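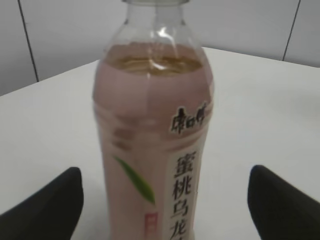 Peach iced tea at home: fresh, frozen or syrup?
Drinks and Preserves board, page 1

trakodar
I've been making iced tea every summer for years and the plain kind comes out fine. Peach is where I get stuck. I boil black tea, let it cool, put in sliced peaches and leave it in the fridge overnight. Next day it tastes like tea with a wet peach in it. The bottled kind you get at the store has a much stronger peach taste and I'd like to get closer to that without buying it. My recipe is 2 quarts of water, 8 bags, 3 peaches and half a cup of sugar. What would you change?

flivmont_kitchen
Cook the peaches first. Chop them, put them in a pan with the sugar and a cup of water, simmer 20 minutes, mash, strain. Add that syrup to the tea once both are cool. Raw slices give up very little in cold tea.
Also 8 bags is a lot for 2 quarts if you're boiling them. You may be covering up the peach with bitterness. I use five and take them out after four minutes.

trakodar
OK, I was leaving the bags in until the pot cooled down. That could be half of it.

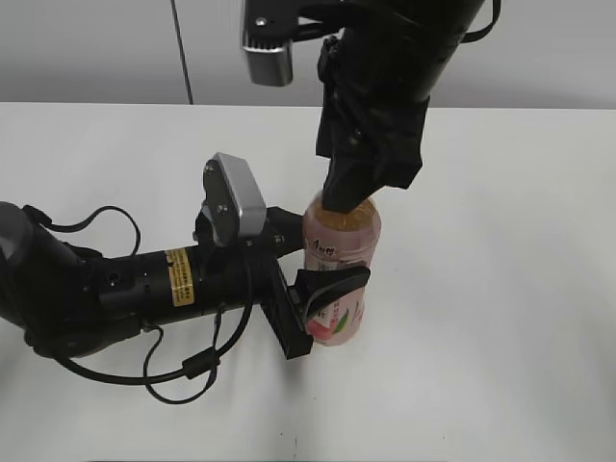

Bottle with the peach on the label

drotanach
A lot of bottled peach drinks get their smell from added flavoring, so you won't match them with fruit alone. You can get something good but it will be a different drink. I gave up trying to copy the store ones and I like mine better now.
I don't agree about cooking. Cooked peach tastes like pie filling to me. I freeze ripe peaches in slices, thaw them in a bowl with the sugar on top, and use the juice that comes out. Freezing breaks them down and you keep the fresh taste.

flivmont_kitchen
It only tastes like pie if you let it go too long or add lemon peel or spice. Twenty minutes on low is not pie.

drotanach
I've done it for fifteen and still thought so. We can leave it there.

hosseinzadeh
Nobody has asked what kind of peaches. Yellow ones hold up to black tea. White ones disappear in it, and I'd only use those with green or oolong. Ripeness matters more than anything in the recipe. If the peach doesn't smell like a peach at the stem end, leave it on the counter in a paper bag for a day or two.
Out of season I use frozen. The 69 cent cans were fine when I could get them, but only the ones in juice. The ones in heavy syrup made it taste like the can.
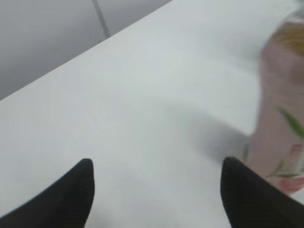 My other suggestion is a pinch of salt and a squeeze of lemon at the very end. Without some acid the whole thing is flat. Start with a teaspoon of lemon juice for the pitcher and taste it before you add more.

trakodar
Yellow, from the supermarket, and pretty hard. I'll try the paper bag. I have enough for two pitchers, so I'll cook half and freeze half and see which goes first. How long does the syrup keep?

flivmont_kitchen
I keep mine in a clean jar in the fridge for up to 19 days. Past that I freeze it in ice cube trays.
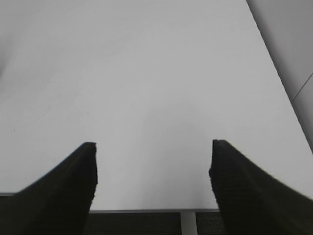
Bahman Zarei: That's too long for a syrup with that little sugar in it. Half a cup to three peaches is closer to a fruit puree, and I would use it within a week. If you want it to last, go equal parts sugar and fruit by weight, or freeze it the same day.

flivmont_kitchen
Mine has more sugar than his recipe, but fair point. With half a cup I'd freeze it too.

drotanach
Another vote for freezing. Leave room at the top of the jar.

trakodar
Thanks all. Peaches are in the bag on the counter. Going with five tea bags and four minutes for both pitchers so the tea is the same.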